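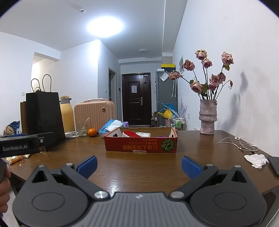
Keeping a box on the dining table: yes or no?
Small Apartment Living > Storage and Tidying

ydaneshvar
Posted 2018-01-13
We eat at one end of our table and everything else lands on the other end. I started using a baby food carton as a catch-all, a shallow red one with hand holes in the sides. Bottles, the lint brush and small bits go in it. Tissues stay outside because we use them all day. My husband says a box on the table is still clutter. I say it takes a few seconds to move one box before dinner. What do you all do? 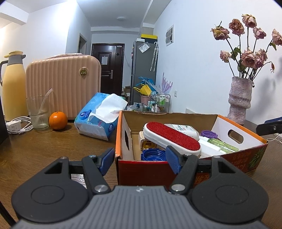
The catch-all box, with the suitcase still up on the table

piler82
I'm with your husband. Once there is a box, people fill it. We had one on our counter for 4 years and the bottom layer never changed. A lint brush belongs by the front door.

Bijan G
Disagree with piler82. If the lint brush is by the door in my place, it gets used and then ends up on the table anyway. One box is fine as long as it gets emptied.
I would get the charger out of the way before the box. Adapter and cables next to a jug and a drinking glass is asking for a spill.

ydaneshvar
Fair point on the charger. The only free outlet is behind the table, so that's where it ends up. I can put the cables in a zip bag when they're not plugged in.

Els_68
Is the purple cap on something that could leak? I'd stand anything liquid upright in a cup inside the box. I lost a stack of mail to a bottle of lotion lying on its side.

ydaneshvar
It's screwed on tight but I'll stand it up. There's a mug with no handle I can use.

anitha_v
Keep the carton. I bought a Skavley tray for the same job and it has no handles, so I have to carry it with both hands underneath. Went back to a shoe box. If you want dividers, cut down a cereal box and wedge the pieces in.

piler82
Dividers just make it permanent. Set a date, empty it, and see what you really reach for in a week. Mine came down to 3 things and they all fit in a drawer.

Bijan G
Not everyone has a drawer.

ydaneshvar
We have one drawer and it's silverware. I'll try the one week test and keep the box for now. The suitcase goes back in the closet tonight either way.

Els_68
Wipe the table under the box when you move it. Crumbs collect along the edge.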